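Kekside Oil Finish: Frequently Asked Questions

What is Kekside?
A hardening oil for interior wood: tabletops, counters and shelves. It is not rated for outdoor use or for floors.

How many coats are needed?
2 on sealed or previously oiled wood, 3 on bare wood. Leave 12 hours between coats.

How should the surface be prepared?
Sand with the grain, finishing at 180 grit. Remove all dust with a vacuum and a dry cloth. Do not use a tack cloth — the residue can leave dull spots.

Can it go over Tuvix?
No. Tuvix is a film finish and blocks absorption. Sand back to bare wood first.

Does it change the color?
Slightly. Pale strips warm up a little and darker ones gain contrast. Test on an offcut.

Light wooden tabletops:
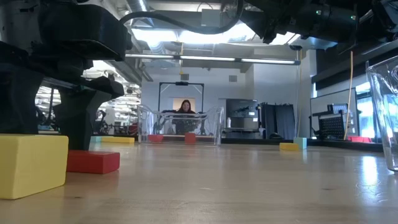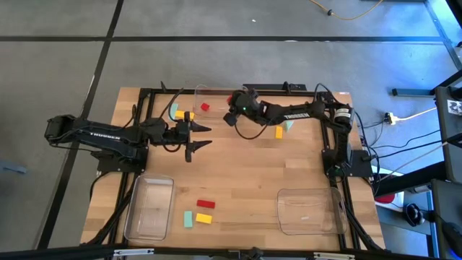
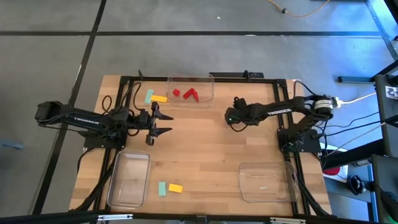 How do I remove a water ring?
Rub lightly with a gray pad and a few drops of oil, wipe dry after ten minutes, and leave overnight. Deep rings need sanding.

How do I dispose of used rags?
Lay them flat outdoors until stiff, or soak them in water in a closed metal can. Oily rags in a pile can catch fire on their own.

Where is it sold?
At the Bisholm counter and through Hou. Opened cans keep for up to 12 months with the lid pressed tight.

Page revised 2022-09-02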